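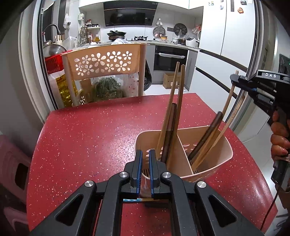

주방 식탁 위 분홍색 수저통과 손잡이형 그리퍼. 사진 제공 스쿠디스

스쿠디스, 가정 작업 기록용 손잡이형 그리퍼 키트 대여 시작

로봇 학습 데이터 장비를 만드는 스쿠디스(Skudis)가 2월부터 손잡이형 그리퍼 키트의 대여 서비스를 시작한다. 이 키트는 로봇 팔이 없이 사람이 직접 그리퍼를 손에 들고 집안일을 하면, 그 동작을 카메라로 기록하는 방식이다. 지금까지는 판매만 하였는데, 작은 연구실과 학교에서 짧은 기간만 쓰고 싶다는 문의가 많아서 대여를 준비하였다고 회사는 설명하였다.

대여 키트의 이름은 '제시돈(Jesidon)'이다. 상자 안에는 양손에 하나씩 드는 그리퍼 2대, 그리퍼에 붙이는 카메라, 충전기, 교체용 손가락 패드가 들어 있다. 최소 대여 기간은 15일이고, 연장은 앱에서 신청할 수 있다. 보증금은 따로 내야 하며, 키트를 돌려준 후에 점검이 끝나면 환불된다. 패드가 닳은 것은 파손으로 계산하지 않는다.

회사가 이번에 특히 강조하는 것은 '필리테티(Pillitetti)'라고 하는 작업 목록이다. 보통 가정의 주방과 식탁에서 할 수 있는 작업 282가지를 정리한 것으로, 대여하는 사람은 이 중에서 원하는 작업을 골라서 기록할 수 있다. 수저통에 젓가락을 꽂거나 빼기, 뚜껑을 옮기기, 숟가락의 방향을 맞추기와 같은 작은 동작이 많다. 작업마다 짧은 안내문이 있고, 시작 위치를 매번 조금씩 바꾸라는 권고도 적혀 있다.

목록에서 가장 어려운 종류는 가늘고 긴 물건이다. 젓가락이나 꼬치와 같은 막대는 패드에 닿는 면적이 작아서, 잡은 후에 기울어지거나 돌아가기 쉽다. 스쿠디스는 이 문제 때문에 손가락 안쪽의 패드에 가로 홈을 넣었다고 한다. 새 패드는 이전 모델의 그리퍼에도 끼울 수 있지만, 나사를 풀어야 하므로 처음에는 시간이 조금 걸린다.
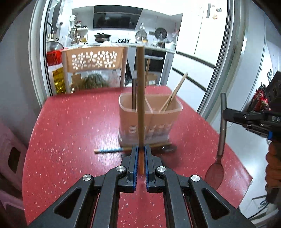 살라메 연구실은 의견이 조금 다르다. 지난 학기에 판매용 제품을 먼저 사용한 이 연구실에서는 젓가락 한 개를 세워서 잡는 것은 어렵지 않았으나, 수저통 안에 여러 개가 같이 있을 때 원하는 것만 빼는 작업은 연습이 많이 필요하였다고 전해 왔다. 또 오래 들고 있으면 손목이 피곤하므로 한 사람이 계속하지 말고 둘이 교대로 하는 것이 좋으며, 안내문에 쉬는 시간도 적어 주면 좋겠다는 의견이었다.

스쿠디스는 손목 부담에 대한 의견을 알고 있다고 답하였다. 대여용 키트에는 손목 받침을 선택 품목으로 추가할 예정이지만, 시작하는 달에는 수량이 부족할 수 있다. 무게를 줄인 손잡이는 아직 시험 중이고 출시 시기는 정해지지 않았다.

기록한 데이터는 사용자의 컴퓨터에 먼저 저장된다. 회사 서버에 올리는 것은 의무가 아니며, 올리는 경우에는 사람의 얼굴을 자동으로 가리는 기능을 쓸 수 있다. 다만 이 기능은 거울이나 창문에 비친 얼굴을 놓칠 때가 있어서, 올리기 전에 직접 확인하는 과정이 필요하다. 집 안의 우편물이나 달력과 같이 개인 정보가 적힌 물건은 미리 치우도록 안내하고 있다.

첫 대여 물량은 200세트이다. 신청은 스쿠디스 홈페이지에서 오전 10시부터 받고, 학교와 연구 기관은 견적서를 먼저 요청할 수 있다. 개인도 신청할 수 있으나 배송은 국내 주소로만 가능하다. 제주와 섬 지역은 배송비가 추가되며, 반납할 때에는 처음 받은 상자를 그대로 사용하여야 한다.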